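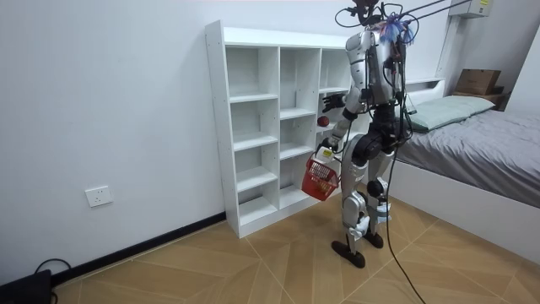
我对“格子柜能解决收纳问题”这句话一直不太信。家里乱,多半是东西多,买个柜子等于给乱七八糟的东西发了户口。不过这只白色格子柜还是进了门,牌子叫 Jenico,四层三列,网上好评一大堆,我翻了几页,夸的都是“百搭”“显大”,没几条说到底装了什么。

价钱是 200 欧,运费另算。同一家店还有一款 Pilico,便宜不少,评论里说背板会鼓。我多花了钱,也不敢说就买到了好东西。板子是白的,边角还算齐,说明书画得像谜语,装了一个下午。侧板上那一排预留孔,说是以后可以加隔板。我估计没几个人真加过。
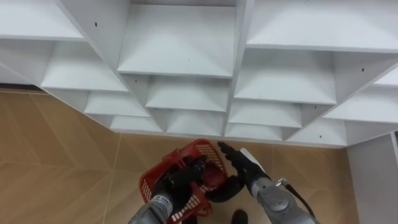
格子全空,隔板上的小黑孔挺显眼。

空柜子看着确实舒服,卖家拍照也爱拍这个样子。问题是谁家的柜子能一直空着。我以前在 Stolau 租房时有过一个差不多的,头一个星期只放书,一个月以后里面有充电线、过期的药、半卷胶带,还有一只找不到另一只的手套。

那几个小孔,商品页上写着可以配盖帽,盖帽要单买。我没买。看久了也就那样。

这回我定了个规矩:先拿红色塑料篮子把东西提过来,一件一件放,放一件想一想,它凭什么占一格。三月份看过 Polishchuk 那本讲收纳的小册子,里面说每格只放一样,人会“更珍惜物品”。听着像给样板间写的。可是不试一试,骂起来也没底气,就从水果开始吧。
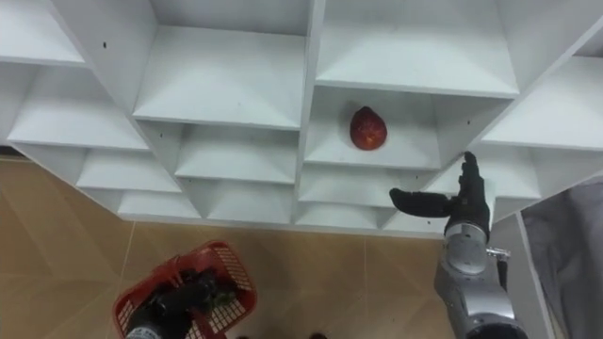
一格一个,先放红的。

放上去以后,说实话,好看是好看,红配白,像店里的陈列。但是水果放进格子里,到底算收纳还是算摆设?厨房有果盘,走两步就到,放那儿还顺手。Timo Rieger 是我老同事,看了照片说很有“留白”。我问他自己家怎么放,他说堆在冰箱上面。

我还量了一下单格的进深,商品页上写的尺寸是外尺寸,里面要扣掉板厚。打算往里塞文件盒的,先自己量好再下单,别信页面上那张示意图。最下面一层我也不看好,贴着地板,拿东西得蹲着,以后大概率就是积灰的地方。
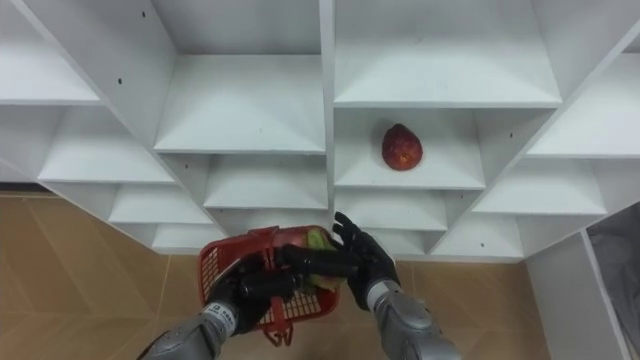 篮子还提着,柜子上就这一个。

篮子倒是让我有点改观。以前我嫌塑料的难看,现在觉得网格侧面挺实在,里面有什么大致看得见,提着也方便。要是只能留一样,我可能留篮子。

至于格子柜,先用到夏天再说。要是到时候里面又长出充电线和胶带,我就把它挂到二手网站上,开价 79,估计还得被人砍到 59。

首页 归档 厨房 收纳 关于 上一篇 下一篇

评论(4)

阿棠:同款,装完第二天就塞满了。最下层放的全是鞋。

没有名字的人:一格一个水果,那家里得几个柜子啊哈哈

小周:请问背板是钉的还是插槽的?我看的那款卖 94,背板就是薄薄一片,有点犹豫。

博主 回复 小周:插槽的。犹豫就先别买,量完再说。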